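Bench inspection, Grurnular gripper project
Rolivley student robotics club, arm bench
Inspected by: Elmarie Mkhize
For the team: Dineo Zulu, Xolani Moodley
Copy to: Bongani Hendricks

Marks used: OK, FIX (before the next powered run), ASK (I was told something and have not been shown it).

1. Emergency stop within reach of the operator
OK. Pressed it twice with the arm moving. It stopped both times.

2. Emergency stop within reach of the second person
FIX. Xolani says the second person "would just yell." Yelling is not a stop. Move the button to the corner of the bench or get another one.

3. Speed limit set in software
ASK. The sheet on the wall says the limit is on. The settings file I opened had it commented out. Dineo thinks I had an old copy open. Maybe so – then delete the old copy.

4. Cable run from arm to controller
OK. Tied down along its whole length, with slack at the elbow.

5. Power supply cover
OK.

6. Safety glasses
FIX. Signed out on the sheet, still in the drawer.

7. Run log
FIX. The log claims 688 grasps and 568 good ones. "Good" is not defined anywhere. If a can gets lifted and then slides out on the way to the drop point, which column does it go in? I asked two people and got two answers. Until there is a written rule I don't believe either number, and they should stay off the July poster.

8. Workspace marked on the floor
FIX. Tape has peeled up on the door side. Fatima Lekota asked for this last term.

9. Gripper fasteners and finger pads
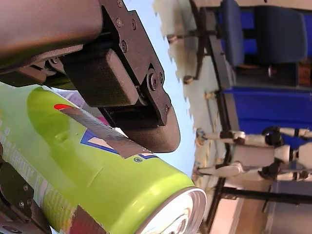

Fasteners get checked by hand with a hex key before each session, and "they looked fine" does not count as a check. I put a key on every screw in the bracket and none of them turned. Mark that OK, but I want paint marks across the heads so a loose one shows. The pads are my real complaint. The rounded black fingertip bears on the can just above the shoulder, and the green can already has small dents and creases in it. I can't say whether a grasp made them, and neither can the team, because the same cans go back in the pile. Start each test set with undamaged cans and write down the grip force. FIX.

10. Force limit on the gripper
ASK. The Jornon controller is supposed to cut out above the set value. Show me on Thursday with the gauge between the fingers. A line in the slides that says "force limited" won't get a mark from me.

11. Full cans
FIX. No full cans on this bench, sealed or otherwise, until item 10 is closed. I know the demo is more impressive with one.

12. Restart after a fault
FIX. The arm goes back to its home position with no warning when the fault is cleared. Add a confirm step. Bongani wants a beep as well – fine by me, as long as the confirm step comes first.

Result: no powered runs until items 2, 6, 8, 9, 11 and 12 are done. Code work and simulation can carry on. Item 7 doesn't block running but it does block the poster.

Recheck Thursday, bring the gauge.
E.M.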